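Home Archive Notes Workshop Contact

Working rules for the two-arm cell
2023-02-25

Gilles Picard asked for the rules we use at Hodport in writing. They cover tabletop handling of small toys and cleaning items with a pair of arms.
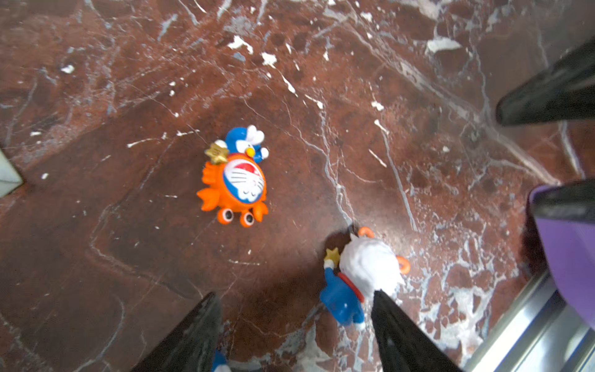
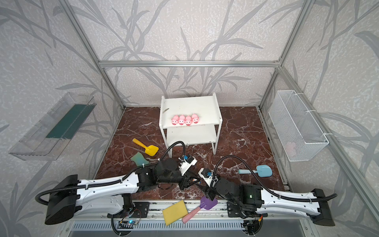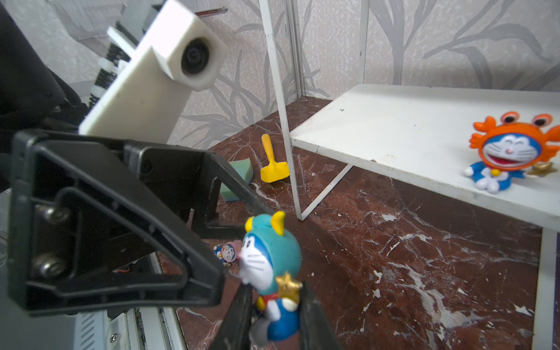 Two-arm cell, marble floor. First and last: gripper views. Middle: the whole cell.

1. Keep hands outside the rail while either arm is powered.
2. Limit joint speed to 20 per cent for any new routine, and run it 12 times before raising the limit.
3. One arm at a time in the centre zone - the other waits on its own side.
4. Check the hoses for slack at full reach. A tight hose will pull the wrist off its path.
5. Log every stop, including the manual ones. We have almost 400 entries in the Tavomham sheet, and the short ones are hard to use.

Rule 3 was added in July. Rule 2 may be too strict for the shelf routines and is still under review.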